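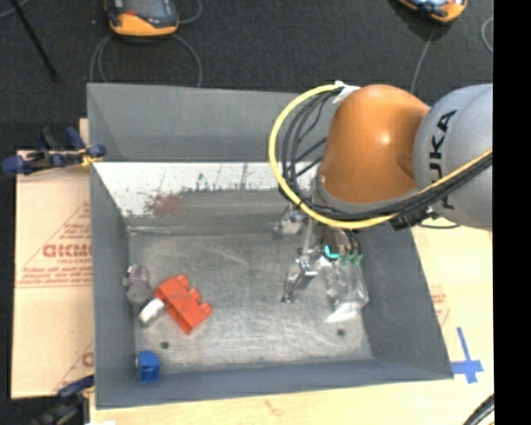
## Jedutero bin-picking starter pack: 2 out of 5

Budget for the cables. The Jedutero quote listed a gripper, a bin and a licence, and I signed it feeling rather clever. It left out cable dressing, clamps and spare fingers, which came to another £494 before we'd picked a single toy brick.

The gripper itself is decent. It copes with blocks and sulks over clear plastic, much like Ignacio Kincaid, who has to program it. Setting up took us six days; the brochure says two.

Norkance quoted higher with the cabling included. Sunita Boateng told me to take that one in December, and has mentioned it since.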